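The Room at Rurkgate

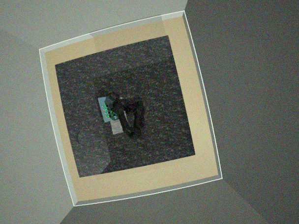

1. The Ferry

The ferry from Koster ran twice a day in February, and I took the second one. The deckhand asked if I was staying over. I said I had come to empty a house. He nodded and went back to his ropes.

My aunt had lived in Rurkgate for 71 years. She left the house to my mother, who did not want it, and my mother gave me the key in an envelope with the address written on it twice.

The front door stuck. In the kitchen there was a cup in the sink and a calendar from the Stillel feed store, two years out of date. I washed the cup, dried it and put it in a box.

2. The Rug

I did the upstairs first and left the back room for last. It was square, and a dark rug took up most of it. My aunt never let us walk on that rug in shoes. I took mine off at the door without thinking.

The man from Kurnico came at noon to price the furniture. He offered me 2000 for everything in the house and said the rug was worth 83 by itself.

"Not the rug," I said.

"Then 1917."

He wrote it down, and I signed. His truck was full by four. He asked how I planned to get a thing that size onto the ferry, and I told him I had no idea.

After he drove off I lay down in the middle of it in my coat. The wind was coming up off the water. The last boat blew its horn and left, and I stayed where I was until it got dark.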